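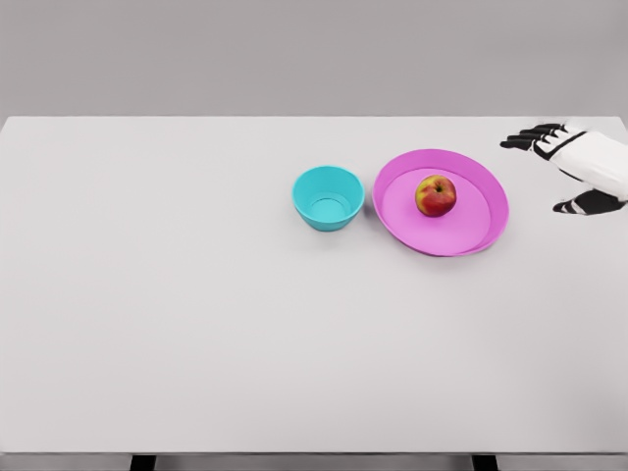
Render of the table, matte gray top, dark legs.

Friday, February, 7:40 a.m.

Stemholm stock, moisture again.

Rep from Ustitz says their pinless meter reads ash "to within half a percent, any thickness." I asked what thickness they tested. He said he'd get back to me. Still waiting. Oanh wants to buy two of them before the Đoàn order gets cut, so today is for finding out whether the loaner is worth the shelf space.

Setup: 20 offcuts from the same ash pack, all 38 mm, crosscut yesterday afternoon from the middle of the boards (no end grain closer than a foot). Bagged right away. Numbered on the face in pencil. Each one gets three readings with the Ustitz, three with our old pin meter, then weighed and into the oven at 103 C till the weight quits moving. The oven number is the one I'll believe.

Scale checked against the brass weights first. Reads 209 g for the 209 g stack, fine.

9:15 – Ustitz readings done. They repeat very well, same spot same number nearly every time. Hiếu was impressed. I'm less so. A stopped clock repeats well too. Mean across the lot is 9.1. Pin meter says 10.4, with a lot more scatter, especially on pieces 3 and 11, which have some wavy grain near the edge.

Note: the first four pieces were read lying flat on the steel cart. Emrys pointed out that a pinless meter might be seeing through to the cart. Redid them on two foam blocks with air underneath and they dropped by more than a point. So the first set is out, crossed through, don't use. Went back and did all of them on foam to be safe. The means above are from the foam set.

The manual does mention an air gap. Page 14, small type, under "helpful hints."

10:30 – Pieces in the oven. Asked Shuzhen for the density figure she used for ash last fall. The Ustitz has a density setting and the loaner came set to 0.60. She had 0.67 for this supplier, from her own weigh and measure. Changed the setting to 0.67 and reread the spare offcut: down 0.8. So the answer depends on a number you have to know already, and if we're measuring density on every pack to get it, we've lost most of the time the thing is supposed to save.

2:00 p.m. – Weights. Still dropping, slower. Back in.

4:30 – Small change on 8 of the pieces, none on the others. Close enough to work with for a first look, but leaving them all in overnight and I'll weigh again in the morning before anyone quotes this.

Provisional oven mean 10.1. On the 0.60 setting the Ustitz is a point low and the pin meter is 0.3 high. On 0.67, going by the one spare, the Ustitz would be further off. Shuzhen's number may be wrong for this pack, or the built-in curve may be wrong for ash. Can't tell from this. One species, one thickness, one pack, all from a heated room. Anyone who reads this page and tells Pamton we have "validated" something will be writing the correction themselves.

Quang's point, fair: the shop doesn't care much about a steady one point offset if it stays steady. You'd write it on tape on the back of the meter. I'd agree if I had seen it stay steady over more than a day. Try again with the walnut, and with a cold board straight off the truck. Temperature correction isn't mentioned anywhere in the manual that I can find.

Also asked the rep where the half percent came from. He sent a chart with 2,537 readings on it and no species named. Lots of dots, and a line drawn through them. No idea how many boards that is – could be a great many readings of very few boards. Asked for the raw table.

To do
– final weights, all pieces
– measure density on five of today's pieces properly, calipers, after oven
– new pins for the old meter, left one is bent
– walnut set, same layout, foam blocks from the start
– tell Oanh not to order yet

Loaner goes back end of the month. Charger is in the second drawer with the brass weights.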